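Water hardness and tea, part two
7/20/21

In March I wrote that the tea in our new apartment had a film on it and tasted flat. Several readers suggested the kettle. I replaced the kettle and got the same film, so I started looking at the water.

Gultbridge gets its water from limestone wells. The annual report from the utility lists total hardness at 653 for the east side, and for a while I took that as milligrams per liter. It is in micromhos and sits one row down, under conductivity. The hardness figure for my street is not in the report at all. I bought a drop titration kit from Talance and did it myself. The kit works by adding drops until the sample turns from red to blue, and each drop counts for a fixed amount of hardness. My tap took 14 drops, which puts it well into the range the kit leaflet calls hard.

The film is mostly calcium carbonate bound up with organic compounds from the leaf. It needs calcium, bicarbonate and air at the surface. Take out any of these and it does not form. Lemon juice works by getting rid of the bicarbonate, but then you are drinking lemon tea.

I tried three waters: straight tap, tap through a Skurero pitcher filter, and a half-and-half mix of tap and distilled. Everything else stayed the same. One bag per mug, water just off the boil, four minutes, bag out, no stirring after that. I used bagged tea for all of it. Loose leaf is better to drink, but weighing it adds one more thing to get wrong. 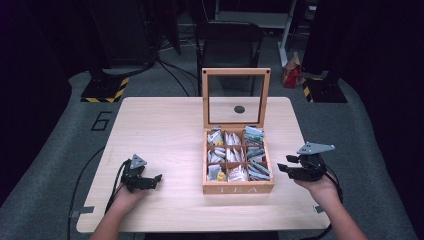
The tea box, lid up.

Results, for black tea. Tap gave a film within a few minutes that broke into plates when the mug was tilted. The filtered water gave a faint film, visible only at a low angle to the light. The mix gave a thin film and the best taste of the three. Filtered came second. It was brighter in color but a little sharp, and I would not call the difference large.

I also ran the mugs past Cempaka Sutanto, with numbers taped to the bottoms. She picked the mix first and the tap last, same as I did. Two people is a poor panel and I poured the mugs myself, so treat that accordingly.

Green tea showed much less. I could not separate filtered from mixed, and the tap version was only slightly dull.

The filter cartridge is the weak point. By the end of its rated life mine was passing water that took 11 drops, so most of the benefit was gone before the indicator changed. I now test once a week and write the drop count on a card on the fridge.

Next I want to repeat the black tea runs at 3 minutes and 5 minutes, using a fresh cartridge. The titration kit has enough reagent left for that.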